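Brumirdale Shared Road Rules Group
Minutes of the regular meeting, Thu 3 March

Chair: Kerubo Okoth
Present: members for Nutine, Fliden, the road department and the residents' list. Hong sent apologies and written comments, which were read under item 4.

1. Minutes of the February meeting

Approved with one correction. Under "Stopping distance," the word "should" in the second sentence is changed to "must." The clerk will reissue the page.

2. Operating rules for ground robots on the hill road, draft 2

The chair went through the changes from draft 1. The draft covers robots that travel on the pavement itself, with or without a person walking alongside. It does not cover sidewalk delivery units, which stay under the older town rule.

Section 2.1, position on the road. A robot keeps to one side and follows the edge line where there is one. Where there is no line it follows the curb or gutter. Nutine asked for permission to move toward the center on bends, to see further ahead. The road department was against this. After discussion the group kept the text as drafted and added that a robot may slow to walking pace before a bend if its view is short.

Section 2.2, speed. No change.

Section 2.3, operator. One named operator per robot, reachable by phone for the whole run. Fliden asked if one operator could cover two robots on the same stretch. Not agreed. The question can come back when there are more hours on record.

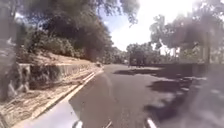
Section 2.4, stopping. The robot must be able to come to a full stop on command from the operator and also on its own if the link is lost. Nutine reported that loss of link is now tested before every run and written in the run sheet. Fliden does the test weekly. The group agreed that the rule will say "before every run" and Fliden accepted this - they will need until the next meeting to change their checklist.

Section 2.5, markings on the robot. The contact number has to be readable by a person standing next to it. Letter height was left to the road department to propose.

3. Run logs

Nutine handed in logs for 531 runs and Fliden for 60. The combined total of log entries marked "slowed or stopped" was 1588. Most of these carried the code for ground surface and gave no further detail. The chair said the code is too wide to be of use, and that the group could not write a rule from it.

Agreed to split the code into four: shadow, water, loose material, damage. The operator picks one, or "unknown," and adds a short note. Nutine pointed out that "unknown" will be picked a lot at first. This was accepted.

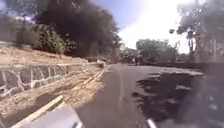 The second part of the discussion was on how the codes are checked afterward. The road department wanted a person to look at the forward view for each stop and confirm the code. Nutine said that a single view does not always settle it. A large dark patch with ragged edges on the right side of the asphalt, for instance, can be a wet area or deep shade, and a reviewer at a desk is no better placed than the robot. The same goes for small dark upright shapes far up at the bend, which are likely people but too blurred to be sure of. The group agreed that a reviewer may write "not clear from view" and that this will not count as a fault against the operator. Where a person on the road is likely, the entry is treated as a person. Logs are to be kept for 400 days.

4. Written comments from Hong

Read out by the clerk. Hong supports the draft and asks for two things: that the term "obstacle" be defined, and that strong sun be named as a condition in its own right, separate from shadow. The definition was referred to the drafting pair. On the sun, the chair proposed a line telling operators to lower speed when glare washes out part of the forward view, and to note it on the run sheet. Fliden asked who decides how much is washed out. Left to the operator for now. 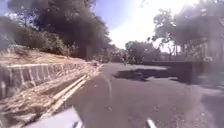
Kerubo Okoth replied that leaving it to the operator was fine for a trial but would not hold up in a permanent rule, and asked both firms to bring a suggested test in writing. Nutine agreed to do so. Fliden agreed, provided the test can be done at the roadside without extra equipment.

5. Actions

Clerk: reissue the corrected February page; send draft 3 to all members.
Road department: letter height for markings; comments on section 2.1.
Nutine: written test for glare; new code list loaded on all units.
Fliden: written test for glare; checklist changed to a link test before every run.
Drafting pair: definition of "obstacle" - reply to Hong directly.

6. Other business

The residents' list asked that run times be posted at the library as well as online. Agreed.

Meeting closed. The date of the next meeting will be sent with draft 3.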